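## Leaves on the walls, bricks on the floor

A big thank you to everyone who wrote in after the December issue to ask about patterned wallpaper. Noreen Mac Mathúna has been wanting to put up something leafy for years, and I must say I've come round to her way of thinking (it only took three sample books and a great deal of tea!). Big tropical leaves in teal, navy and a soft mustard are lovely on a pale grey background, and I'd take them right down to the floor if you can bear to. 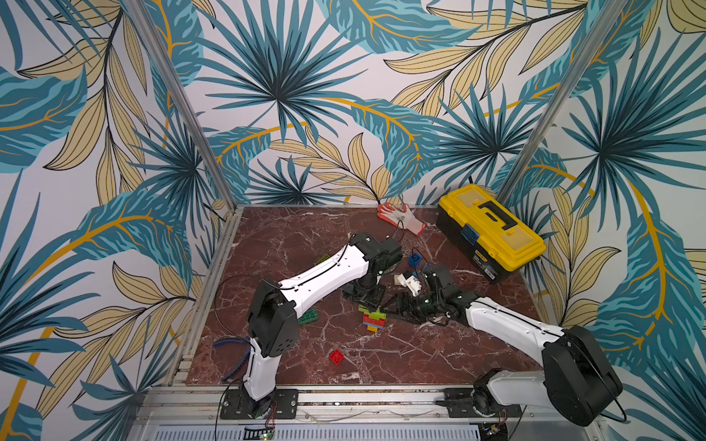
Do be brave about what goes underneath, too. I used to say plain floors only with a busy paper, but a red-brown marble with white and pink veins is a warm thing beside all that teal, and small toy bricks look rather cheerful on it. They do skitter about on anything glossy, mind you, so if yours is a building household, keep a shallow tray handy and tip the lot in before supper.

Dirceu Meireles has kindly offered his leftover rolls from the Hemden house, three of them, all the same batch. Drop a note through my door if you'd like one, and please bring back the pasting table while you're at it, whoever has it!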